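Canteen trial puts robot arms on cutlery duty

Two robot arms have spent part of the autumn sorting cutlery and stacking bowls in the kitchen of a staff canteen in Jenbridge, and the people running the trial say the machines are still well short of doing a full shift's work.

The arms were set up by Trollari, a small engineering firm based in the town, in a side room off the main kitchen at the Siriwan canteen. The canteen serves 700 lunches on a normal working day and had been looking for help with the jobs that pile up between two o'clock and the evening clean. Trollari was looking for a real kitchen to work in after a year of practice in its own workshop.

Seema Uniyal, who leads the project for the firm, said the aim was to find out which chores a machine could be left alone with. "Everyone asks when it will do the washing-up," she said. "We'd be happy with one drawer of clean cutlery put away properly, every time, with no one standing next to it."

The list of jobs for the trial was drawn up with the kitchen staff. It covers picking up forks and spoons, setting them down in the right place, moving bowls and pots from one side of a table to the other, and folding tea towels. Wiping down was on the first version of the list but has been dropped for now.

Cutlery has proved one of the harder items. The pieces are thin and shiny, they lie at odd angles and they often sit so close together that the gripper picks up two at once or pushes both away. Strong light makes matters worse, as reflections on the metal can confuse the software about where one handle stops and the next begins. Trollari has tried softer lighting and plain cloths as a background, with some improvement.

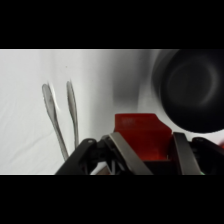
Two silver utensils seen past the gripper, with a large dark round object to the upper right.

In a run of 710 attempts at picking up a single piece of cutlery, the arms managed it without help in a little more than half. Results for bowls were better, and the firm says it will publish a full set of figures when the trial ends. Towels went badly, with most attempts stopped by hand.

Speed is the other problem. A member of the kitchen staff can empty and sort a full basket of cutlery in a couple of minutes. The arms took 40 minutes over the same job in one session in November, including several pauses while dropped pieces were put back within reach.

Montri Meesuk, the head cook, said his team had got used to having the machines next door but had not changed the rota because of them. "It's slow and it's careful, like somebody on their first morning," he said. "I wouldn't trust it with anything I needed for service. For putting spoons away at four in the afternoon, I can see it one day."

He said he would sooner have a machine that could carry heavy pots to the sink – a job that leaves several of his staff with sore backs – but the arms in the trial are fixed to a table and are not built for that kind of weight.

Ratree Phromma has worked in the kitchen for most of its life and spends part of each week showing Trollari's engineers how the jobs are done. She said the engineers were often surprised by how much of the work was done by feel. "I don't look at the forks when I sort them," she said. "They had me slow right down so they could see what my hands were doing."

Staff were told at the start that no jobs would be lost as a result of the trial. Kittipong Nilsuwan, who manages the canteen, said that remained the position and that he had no plans to buy a machine at present. The cost had not been discussed, he said, and there would be little point until the arms could get through a basket in a reasonable time.

Trollari is paying for the trial itself, with some of the software supplied by Imska. The next round of tests is due to start after the winter break and will look at cutlery again, along with cups and lids. Towels will be left until later in the year.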